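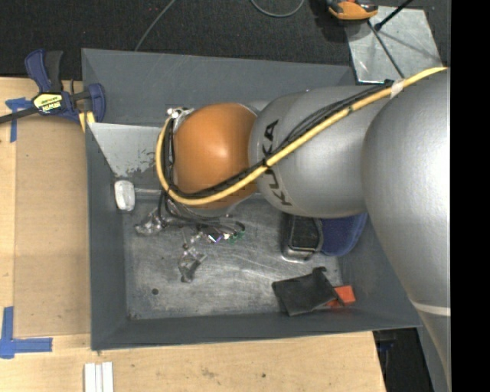
An open gray bin on a light wooden tabletop

How to sort out a garage with bins and labels
By Fabrice Hoarau
1 Apr 2024

I cleared our garage in January and it has stayed usable, so these are the steps I followed. It's a single-car garage with one door to the house and no windows. A bigger one will take longer, but the order of work is the same.

What you need
Open bins in one size
A few lidded bins for things that must stay clean
Masking tape and a thick marker
Tape measure
Trash bags
A table or a sheet of board on trestles

Step 1: Measure the shelves first
Measure the depth of each shelf and the gap to the one above it. My shelves are 43 cm deep, and the first bins I bought stuck out past the edge and got knocked every time the car door opened. I took them back. Write the numbers on a piece of tape and stick it to the back of your phone before you go to the store.

Step 2: Empty one wall at a time
Don't pull everything out at once unless you have the whole weekend and dry weather. Take one wall, put its contents on the floor or the driveway, and sweep behind it. Check for damp at the bottom of the wall while you can see it.

Step 3: Sort on a table
Sorting on the floor is hard on the knees and you end up stepping on things. Put a bin on the table and work through one kind of item at a time – plumbing parts, then electrical, then paint supplies. If you find something that belongs to another group, set it at the far end and keep going.

Old paint, solvents and car batteries should not go in the household trash. Look up the drop-off days for your town.

Step 4: Fill the bins
Keep heavy things such as tools and screws in a shallow layer. A deep bin full of hardware is hard to lift and you'll never see what's at the bottom. Garden gloves, twine and rags can be piled to the top.

Step 5: Label the short side
Use masking tape for the first month. I changed a third of my labels in that time. After that you can print proper ones. Write what is in the bin ("hose fittings") and leave out words like "misc".

Step 6: Load the shelves
Heavy bins go at waist height or lower. Things you use once a year go on top, in lidded bins. Leave one spot empty on each shelf for whatever turns up next.

Upkeep
Every few months, go through one shelf and check the labels still match. Mine takes 22 minutes, including the sweeping.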